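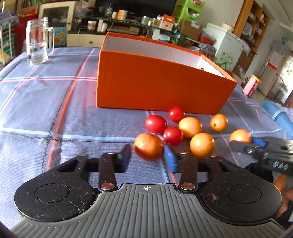

January – posted by Hedvig Bråten, workshop notebook

Rye sourdough, batch 12. Finally a crumb I'm proud of! Sandro was right about the Fjeld flour, it drinks far more water than the Pilitz and I'd been starving it all along.

Starter fed at 8 in the evening and left on the shelf over the radiator. Domed nicely by morning, smelling of apples and a bit of yogurt. Mixed by hand, no kneading, straight into the long tin. I smoothed the top with a wet spoon and dusted it thickly so the cracks would show – and what cracks!

Baked in the Gotberg oven with the lid on for the first part. Then the hard bit, wrapped in linen for a full 48 hours before cutting. Sandro Marino caved early with batch 11 and got gum on the knife.

To try next:

- Scald a third of the rye the night before, for sweetness.
- Caraway in one tin, none in the other, same dough.
- Tangerine peel, finely grated, in a small test loaf.
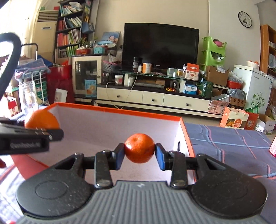

- Ask at Skarkard for the coarser grind, and get enough for two tins.

Filed under: Bread & Ferments / Notebook

© Hedvig Bråten | Contact | Back to top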